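Can machines do the chores yet? Desk tidying at Varnusa

Every June we pick one dull job and see how close a machine can come to doing it. We've done folding and shelf stacking, and this year it's desks! I love this one. A desk looks easy until you try to describe it to a machine: cables on cables, screens in the way, and soft things that never hold the same shape twice.

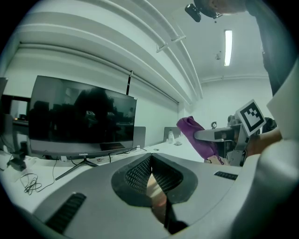

Soft stuff is still the hard part. Kelmendi's last round had 3,015 pick-ups in it, and cloth gave more trouble than all the hard objects put together. A cup stays a cup – a duster turns into something new each time you lift it. Even so, a job that used to take 4 minutes now takes 3, and I was grinning all the way home.

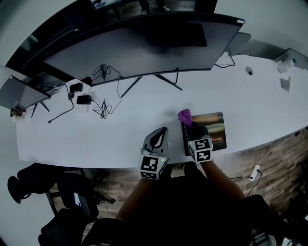

Something purple and crumpled in the right-hand gripper, with the cables still to come.

So, would I let one loose in my kitchen? Not yet, but I'd happily give it the sock drawer. Next up is the Brendel shop floor, with 40 boxes to unpack and put on shelves. More pictures when we've done it.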